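Washing up by hand again
Jun 19, 2020

The dishwasher quit in the spring and I have not replaced it. The repair quote was high enough that I said I would think about it, and I am still thinking. In the meantime I wash everything in the sink after supper, and it takes 20 minutes if I start right away.

I had forgotten how to do it properly. My neighbor Vimala Warrier grew up in a house with no dishwasher and she set me straight over the fence. Glasses first, then silverware, then plates, then anything greasy. Change the water before the pans. I had been doing the pans first to get them over with, and then wondering why the glasses came out cloudy.

The other change is that the good plates are back in use. They stayed in the cabinet for years because I did not trust the machine with the patterns. Now they get washed the same way as everything else, so there is no point saving them.

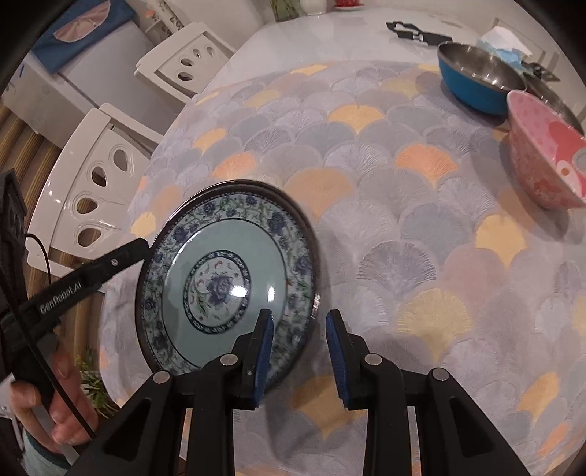
One of the blue flowered plates.

I bought a dish rack, sent it back, and bought a bigger one. The first held 7 plates and no bowls. I also go through more towels than I expected - the flour sack kind dry best, and the thick ones just push the water around.

Deepika Rao asked in the comments last time what soap I use. Whatever is on sale. I put 2 squirts in the basin and that does a full load. The water matters more, and mine was never hot enough until I turned up the heater in the basement.

I will look at dishwashers again in September when the sales start. Next week I want to write up the bean rows, which are a mess.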